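When a Robot Drops a Part, Say So

On Dec 6, 2018, one of our two-armed assembly robots at Gromusis let go of a peg and carried on. It finished 10 more steps as if the peg were in place. The log said 498 steps, no faults.

I think that log is more dangerous than the drop. Fingers slip. We plan for that. What we didn't plan for was a controller that marks a grasp as good when the hand closes and never checks again – the Oris software we were running did exactly that. 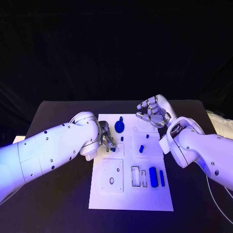 Should a robot stop every time it is unsure of its grip? It should stop whenever a person may reach in to fix things, and slow down the rest of the time.

Manouchehr Arabzadeh, who runs our night shift, disagrees. He says 55 stops a shift would teach people to hit the reset button without looking. He has a point. I would still take the stops for now, and spend October's leftover money on better finger sensing.

The repair took 5 minutes. Finding out that we needed one took most of the night.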